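Ticket 108 : dérive à droite pendant l'apprentissage par télépilotage
Projet : Rekness (robot routier, conduite apprise par démonstration)
Ouvert par : Miroslava Mykhailiuk
Ouvert le : 2022-12-01
Priorité : haute, puis moyenne, puis haute de nouveau
État : résolu, sous réserve

Symptôme

Le robot a appris à rouler droit en me regardant rouler droit. Du moins c'était le contrat. Après 8 démonstrations au boîtier Merulov, la politique démarre proprement, tient sa trajectoire sur une centaine de pas, puis glisse vers l'accotement de droite avec la sérénité d'un retraité qui a repéré un banc. Pas d'à-coup, pas d'alerte, score de confiance excellent. Je reprends la main, je le remets sur l'axe, il recommence.

Ce que j'ai déjà vérifié, pour éviter qu'on me le demande : parallélisme des roues, zéro du capteur de direction, pression des pneus, version du pilote. Redémarrage effectué deux fois, la seconde par superstition.

Contexte de conduite : petite route droite, bitume gris sans ligne médiane, herbes hautes à gauche, terre et gravier à droite. Le bord droit de la chaussée est souligné par une bande plus claire, et je soupçonne le modèle de lui vouer un culte. 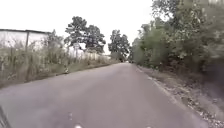 Boiko : avant d'accuser la bande claire, regarde tes commandes brutes. Si le manche ne revient pas exactement à zéro, tu lui enseignes la dérive toi-même, avec beaucoup de patience et à chaque démonstration. Envoie-moi l'histogramme de la direction, sans filtre.

Réponse de Miroslava

Histogramme joint au ticket. Je m'attendais à une jolie cloche centrée sur zéro. J'ai une jolie cloche, centrée à côté. Le décalage est petit et constant, et du côté droit, évidemment.

Le plus vexant : en télépilotage je ne sens rien, parce que je compense sans y penser. Je pousse un peu à gauche par petites touches, le robot reste au milieu, tout le monde est content. Sauf que le lissage appliqué à l'enregistrement efface les petites touches et garde le décalage. La politique hérite donc de mon défaut de manche et pas de mes corrections. Comme éducation, on a vu mieux.

Essai A : recalibrage du manche, anciennes démonstrations conservées. La dérive persiste. Logique, les données sont toujours aussi tordues qu'avant.

Essai B : anciennes démonstrations corrigées en retranchant le décalage. Nettement mieux sur les portions dégagées. Sous les arbres, là où le feuillage se penche au-dessus de la route et où le fond du décor vire au blanc, le robot hésite et serpente. Il ne part plus à droite, il part un peu partout, ce qui est une forme de progrès.
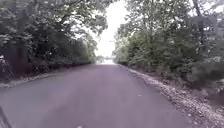 Est-ce qu'il faut refaire toutes les démonstrations à zéro ?

Garde les anciennes une fois corrigées, et ajoute des reprises : tu places le robot volontairement de travers, tu lances l'enregistrement, tu le ramènes au centre. Le modèle n'a jamais vu quelqu'un sortir d'une mauvaise position, il ne peut pas l'inventer.

Suite

Reçu. J'ai donc passé une séance à mal garer un robot avec application. Procédure retenue, à suivre dans l'ordre :

1. Couper le lissage Stosov dans les réglages d'enregistrement. La case est cochée par défaut, deux menus trop bas.

2. Poser le manche, ne plus y toucher, lancer la mise à zéro. « Ne plus y toucher » comprend le coude.

3. Placer le robot en biais, tantôt vers l'herbe, tantôt vers le gravier. Enregistrer seulement le retour vers le milieu, jamais l'écart, sous peine de lui apprendre l'écart avec le même soin.

4. Refaire des reprises dans la partie la plus couverte, où les branches se rejoignent presque et où l'accotement de gravier s'élargit en venant vers le robot. Y aller lentement, par gestes francs. Les gestes timides se perdent dans le bruit.
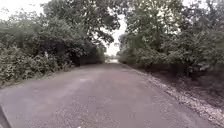
5. Relancer l'entraînement, 800 itérations, graine fixe. Comparer avec l'essai B sur le même tronçon et dans le même sens.

Résultat

Trajectoire tenue sur tout le tronçon, portion sous les arbres comprise. Reste un léger frémissement de la direction au démarrage, que je classe dans les traits de caractère jusqu'à ce que quelqu'un ouvre un ticket.

Demande annexe pour Boiko : décocher le lissage par défaut dans le prochain paquet, ou au moins l'afficher à l'écran pendant l'enregistrement.

Boiko : affichage ajouté. Pour la case par défaut, je regarde qui d'autre s'en sert avant d'y toucher. Laisse le ticket en résolu sous réserve.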